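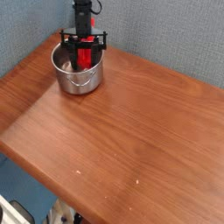

Figure 3. Pirham gripper with its fingers inside the pot.

4.2 Reaching into containers

The container trials compared the Pirham and Bornell grippers on the same arm, under the same Fovden controller. Each gripper was given 100 attempts at lowering its fingers into an open vessel and closing on a target pose near the base. Depth was limited by the mounting frame and not by the fingers. In Figure 3 the flat black frame is level with the rim of the steel pot and extends slightly past it on both sides, while the red fingers reach well inside. We took this as the lowest safe pose for a pot of this width — any further descent risks contact between frame and rim. The Bornell gripper has a narrower mount and could go lower, but its fingers are shorter and it failed on 7 more attempts than the Pirham. Most failures for both came from sideways error at the start of the descent. Placing the vessel close to a wall did not change the ranking, although the planner took longer to find a path.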